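FOR IMMEDIATE RELEASE

Zavell Publishes "The Grout Book," a Guide to the Part of the Kitchen You Have Been Avoiding

SHEEHAN, June. Zavell, the small press that brought you a history of the garden hose and, against the advice of its accountant, a sequel, is pleased to announce the publication of "The Grout Book" by Peiyu Liao. The paperback covers the choosing, mixing, spreading, scrubbing and eventual forgiving of the stuff between tiles. It goes on sale this month at bookstores and at a number of hardware stores that had to be talked into it.

Liao spent 22 years setting tile in and near Sheehan before she wrote a word about it. In that time she worked on kitchens, bathrooms, one chapel floor and a diner restroom she still declines to discuss. Her view is that homeowners will agonize for months over a tile and then pick the grout in the parking lot.

"People bring me a tile wrapped in a dish towel like it's an egg," said Liao. "Then I ask what color grout they want and they say, 'Regular.' There is no regular. There are 50 colors on the card, and most of them are called something like Oat."

The book opens with a long chapter on color, which early readers have described as heated. Liao does not care for bright white grout on floors, and gives her reasons over several pages, some of them addressed to a former client. She is kinder to gray, suspicious of black, and devoted to the pale browns, which she believes will outlive all of us and look about the same doing it.

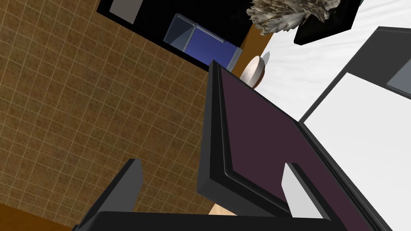 Liao's second chapter takes up joint width, a subject on which she has lost at least one friend. Narrow joints look tidy and punish a crooked wall. Wide ones are easier to live with and hold more soup. She is firm that small tiles call for more thought than large ones, there being so much more grout to look at by the time you are done. With little squares in mottled rust, ochre and dark brown, for instance, a thin pale tan line keeps each tile readable and still lets the browns do the talking. Go darker, she warns, and you have bought several hundred tiles in order to own one brown rectangle.

Later chapters cover sealing, cracked corners, and the difference between a stain and what Liao calls "a situation." There is a section on cleaning products that is mostly a plea to use less of them. A short appendix deals with marriage, and in particular with what happens to one when both parties hold a float.

The project came to Zavell by way of its editor, Garnet Girard, who had hired Liao to repair a shower and found himself taking notes.

"I'd gone in to offer her coffee and came out an hour later with opinions about sanded grout," said Girard. "I had never had one before. Now I can't sit in a restaurant without checking the floor, and my family has asked me to stop."

Girard said the manuscript went through 3 full drafts, the first of which contained no commas and the second of which contained Liao's thoughts on commas. Illustrations of trowel technique were drawn by the author on the backs of supply invoices and have been reproduced as they were, coffee rings included.

To mark publication, Liao will give a talk and demonstration at the Hindau Hardware annex in Sheehan at 2 p.m. on the opening day of the store's summer sale. Guests are invited to bring a loose tile or a clear picture of their trouble spot. They are asked not to bring the whole backsplash, as happened at the rehearsal. Light refreshments will be served on a surface that wipes clean.

"The Grout Book" is available in paperback from Zavell and through its distributor, Levunent. Review copies may be requested by booksellers, librarians and anyone who writes about houses for a living. Requests from people who would simply like Liao to come and look at their bathroom will be passed along to her, and she will read them when she has a minute.

About Zavell
Zavell publishes practical books on household subjects that larger presses have looked at and put back down. Its office is in Sheehan, above a dry cleaner.

Media contact: Garnet Girard, Zavell, Sheehan. Mornings are best.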